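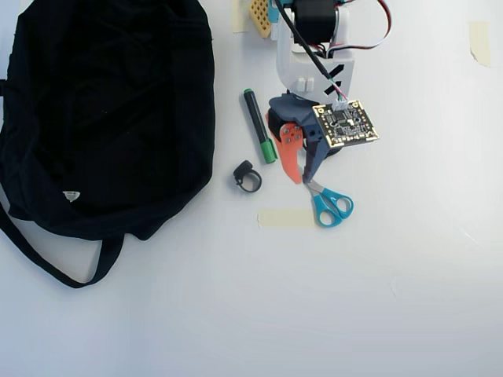

附件1：白色桌面上的黑色布包，左侧可见背带，包身下部有一块白灰色三角标

工单编号：1748
产品：Hodeck 黑色布包（长背带款）
问题类别：折痕 / 背带扭转 / 收纳
提交渠道：网页表单
状态：已解决，保留观察

用户描述

包是11月在 Becerra 门店买的，平时放在办公室，用来装充电线、笔记本和水杯。收起来的时候一直是对折再对折，塞进柜子最下面一层。最近拿出来用，发现两个问题：
一、包身折痕很多，装上东西也撑不平。
二、背带总是往一个方向拧，背到肩上以后有一段是翻过来的，走一会儿就要用手捋一次。
想问能不能自己处理，需不需要寄回。另外那块三角标能不能碰水，包上的洗标已经剪掉了。

客服首次回复 09:40

您好，附件已收到。从附件看，包是软塌着平放的，布面有浅折痕，背带从包的下沿绕出来一圈。单凭这一张看不出背带接口处是否缝反，请补充以下信息：
背带能否从包上取下；
取下后平放，带子本身是直的还是仍然卷着；
包内是否有硬底板；
是否机洗过，是否用过烘干机。
在确认之前请先不要熨烫。

用户补充 11:15

背带一头可以取下，另一头是缝死的。取下来以后放在桌上，靠近缝死的那头还是卷，另外一头是直的。没有底板，买的时候里面塞了纸，早就扔了。机洗过一次，没有烘干，晾的时候是把背带挂在衣架上，包垂在下面。

客服第二次回复 13:20

根据您的描述，背带缝死的一端没有缝反的迹象。如果是缝反，整条带子取下来以后会从根部开始固定翻转半圈，卷的位置不会只在一小段。目前按晾晒受力不均处理，不需要寄回。请按下面的步骤操作。

步骤1：清空包内物品，拉开所有拉链，内袋翻出来，抖掉碎屑。
步骤2：把包平铺在干净的桌面上，用手从中间往两边推平。折得较深的地方多推几次，不要用指甲刮。
步骤3：背带可拆的一头取下，整条拉直，顺着卷曲的反方向轻轻拧一下再松开，重复几次。
步骤4：用喷壶在折痕处和背带卷曲处喷少量清水，布面微微发潮即可，喷壶离布面一臂左右。三角标用干布盖住，不要直接喷。
步骤5：包内塞入毛巾，把包撑到接近装满的形状。报纸会掉墨，不建议用。
步骤6：背带平放，上面铺一层白布，再压几本厚书，放一夜。
步骤7：第二天取出毛巾，立着放在通风处，确认完全干透以后再装东西。

如果第二天折痕仍然明显，可以用熨斗最低档，垫湿布，从包的里面熨，每处停留不超过5秒。三角标的正反两面都不能熨。

关于三角标：可以用拧干的湿布擦表面，不要泡，不要用酒精或洗甲水，也不要用硬毛刷。边缘如果翘起来，请先不要撕，拍近照发给我们。

用户反馈，次日 10:05

照着做了。包身基本平了，装上东西看不出来。只有包底靠右一道折痕还在，摸得到。背带压了一夜，卷的那段好了很多，背在肩上还会翻一点，比之前轻。没有用熨斗，怕烫坏。
还有个问题，办公室柜子就那么大，不折放不进去，怎么收比较好？

客服第三次回复 10:50

剩下的那道折痕可以再喷一次水，塞毛巾放一夜。不用熨斗也可以，多用几次会慢慢变浅。

收纳建议：
柜子高度不够时，把包卷起来放，中间卷一条毛巾做芯，直径不要太小。
背带不要缠在包外面，取下活动的一头，松松地绕成大圈，放进包里。
上面不要压重物。
有挂钩的话优先挂起来，挂的位置选包口的提手，不要挂背带。
以后晾晒时平铺，或者用两个夹子夹住包口两侧，背带单独搭在杆上。

同款另有 Java 色（深咖啡色），面料和背带相同，处理方法一样。

用户反馈，当日 15:30

柜子侧面粘了一个挂钩，挂上了，正好不碰到下面的文件盒。先这样用，可以关单。

处理记录（内部）

原因判定：长期对折存放；机洗后悬挂背带晾晒，缝死一端受力卷曲。
换货：否
寄修：否
配件：未寄出
关联工单：2039（同款背带卷曲，已按相同步骤处理）
知识库：步骤4补充“三角标需遮盖”，已提交 Numora 后台更新。
观察期：15天。期内如果背带再次翻转，用户可直接在本单下回复，不用重新提交。届时请索取背带缝死一端的正反面近照，以及包底折痕位置的照片。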